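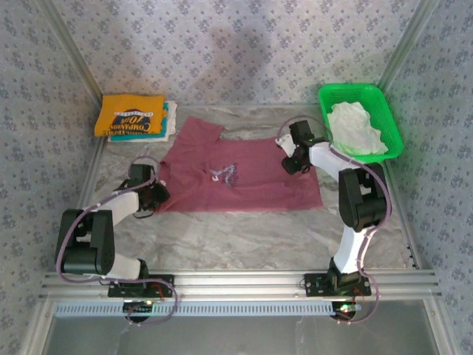
The letter from the district came on the day we were setting up the raffle. Lurville Elementary would close in December, halfway through the year, and its 21 teachers would be offered places at the new academy in Mansilla, if the academy wanted them.

I had taught third grade there long enough to have the children of children. I read the letter twice and put it in the drawer with the hall passes.

The academy belonged to a company called Bellero. Bellero ran two schools already, and neither had filled its seats. There was a meeting in the gym. A man from Bellero showed us a slide of a building with a glass front. A mother asked how her son would get to Mansilla when the bus stopped at the Flundum bridge. He said transportation was under review.

We got up a petition. It had 776 names in the first week and 1,169 by the time I drove it to the district office. The woman at the counter stamped the top sheet and asked if I needed a receipt. I said I did.

The board voted after ten at night. Most of the parents had gone home by then – they had work in the morning. It was five to two.

The next day my class had a spelling test. One of the girls asked if the words would still count at the other school. I told her they would. Then I read out the first one, which was "neighbor," and waited while they wrote it down.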